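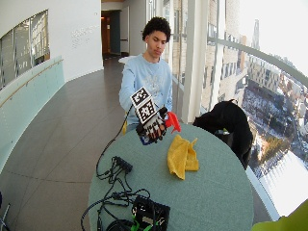
Spray-and-wipe is the task I've spent most of October on, and it is harder to teach than I expected when I picked it. I picked it because everybody knows how to do it. You take a bottle, you squirt the table, you take a rag, you wipe. A person learns it by the age of five. When you do it in a sensor glove, though, you start to notice how much the hand is doing. The trigger is the part that gives trouble. On a bottle like the one with the red head, the index finger has to pull while the other fingers keep hold of the neck, and the bottle wants to tip as you pull. A person corrects for that without thinking. The glove records the correction, but whether the robot can use it is another matter.

I get asked what I do all day, mostly by my family, so I am going to write it down once and send people the link.

I work at Zedilden, on the data side. The company wants its robots to do small household and shop jobs, and the way we get there is by showing them. We don't write a program that says how to hold a rag. We do the job ourselves, over and over, with something on or in the hand that keeps track of what the hand is doing, and then a model is trained on all of it. One run through the task is called an episode. If an episode is bad we throw it out.

There are three ways we show a task at the moment, and each one has its own problems.

The first is the glove. It gives you finger joints, and the white block on the back with the printed squares gives the cameras something to find, so we know where the hand is in space. The glove is good for anything where fingers matter separately. It is bad for anything where you reach across yourself, because then your own arm covers the block and the track drops. You also have a cable. After the first hour you learn to route it off to the side and let it hang, and you stop snagging it every time you go for the cloth. I still snag it on big wiping motions.

The second is the handheld gripper. It has a wide camera on it and you hold it and do the task with two jaws and no fingers at all. This sounds worse, and for you it is worse. For the robot it is often better, because the robot has a gripper much like it, so what you managed to do with yours it has some chance of doing with its own. Nothing has to be translated from a human hand to a machine one.

The third is remote control, where you drive the actual arm from a matching set of handles. That stays over in the Wakdale lab since the arm doesn't travel. It is slow. You feel almost nothing through the handles and you learn to go by eye. I would not want to do spray-and-wipe that way for a full afternoon again.

Our instructions for each task live in a tool called Chan, which one of the engineers wrote and named before I got here. Chan tells you which object to start with, where to put it, and when to stop. It also counts. When I closed it last night it said 262 good episodes for spray-and-wipe with the glove and 89 with the gripper. The target for each is 2972, a number that came down to us from the modeling team with no explanation, and which I have stopped asking about.

So there is a long way to go.

We use cookies to remember your settings and to see which pages are read. By continuing to use this site you agree to this. Accept / Manage preferences

Some things I have learned about showing a task, in case you are starting out at it:

Go slower than you want to, but keep it even. My early episodes were all at normal speed, and when they were played back there was hardly anything between "hand near bottle" and "hand on bottle." The approach is where the model has to make its decisions and I had given it almost nothing to look at. Then I overdid it and moved like I was underwater, and the model learned to hover. It would get near the bottle and wait. Dayana Chávez, who leads our group, calls those the museum episodes. She had me delete 80 of them, which hurt.

Look at what you are working on. If you glance up in the middle to see whether the software is still recording, your hand changes a little. You can find it in the traces afterward if you know where to look. Keep your eyes on the table until the end of the run.

Make mistakes, within reason. If every episode is clean the robot never sees how to get out of trouble. When the rag folds under itself, don't stop the run. Smooth it out with your fingertips and carry on wiping, the way you would at home. Those are some of the most useful episodes we have, and I used to throw them away.

Change the cloth's starting shape. I used to lay it flat and square before every run because it looked tidy. The first model we trained could pick up a flat square cloth and nothing else. Now I drop it and leave it however it lands. A heap with one corner up is a good start for a gripper, and a heap with no corner up is a mean one, and you need both.

Write down which hand you used. I forgot this for two whole sessions.

The place matters too. The Wakdale lab has gray walls and steady light, and everything we collected there trained a model that did fine in the Wakdale lab. So now we move around. The Wasley building lets us use one of its upper floors, out in the corridor by the glass, and I like working there more than anywhere else we've tried. You can see clear across the city. It also has the worst light for cameras I have dealt with. The sun comes in from one side and the whole room changes between ten in the morning and noon. The tabletop goes pale and the shine on the floor tiles comes up. I complained about this the first day, and Dayana said that a kitchen has windows too. I don't have an answer to that.

The gripper camera has the hardest time with it, being so wide. It takes in the windows whichever way you point it, and whatever the jaws are next to looks enormous.

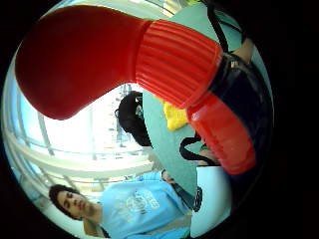
Hand Notes, Issue 89

You get used to reading footage like this. Sideways people, railings that bend, a table running up and down like a wall. I check a sample of it each evening, and for the first week I kept tilting my head. I have quit doing that. The model has no idea which way is up in a picture anyway, at least not at first, and it doesn't seem to mind. It mostly wants to know where the thing is in relation to the jaws and whether the two are getting closer.

What I look for when I check is simple. Is the object in view when the jaws start to close? Does the thing being held block so much that you can't tell where it's headed? That second one is common with anything big and shiny held near the lens. A close object can take up half the picture, and the cloth you care about is a little scrap of yellow behind it. If I can't work out from the footage what the next move ought to be, I mark the episode and we talk about it. Often we keep it, if the few seconds before are clear enough.

People leave a mark on the data as well. We take turns, and you can tell us apart after a while. One of us wipes in circles. I wipe in long strokes toward my body and always finish on the right. When we trained on only my episodes, the robot wiped toward its body and finished on the right, including one time when there was nothing on the right to wipe. It was strange to watch. I have been told I stack dishes the same way. We now switch off every hour, partly for variety and partly because the glove is stiff and makes your thumb sore at the base.

As for how it's going, the last model could pick up the cloth from most starting shapes and wipe a fair part of the table. It missed the near edge. It could hold the bottle. It could not work the trigger more than once in a row, and when it did pull it, the nozzle was aimed at the ceiling as often as not. I think our aim is too casual in the demonstrations. We all know where the spray is going to go, so we barely turn the wrist, and the robot can't tell that turn from noise. For the next batch I'm going to exaggerate it, turning the bottle down first, holding it a moment, then pulling.

I also want to try splitting the task, with the spraying recorded as its own set and the wiping as another. Chan isn't set up for that. I've asked for the change and it's on the list, below a number of things that are more urgent.

A few people wrote in after the last post asking whether this is a job they could get. Yes, we do hire for it, and no, you don't need a degree in anything. You need patience and decent wrists. It helps if you can do the same thing many times without getting either sloppy or fancy.

Next time I'll write about folding towels, which we start once the gripper set is further along. I have already been told I fold them wrong.

Get new posts by email. Enter your address to subscribe. You can unsubscribe at any time.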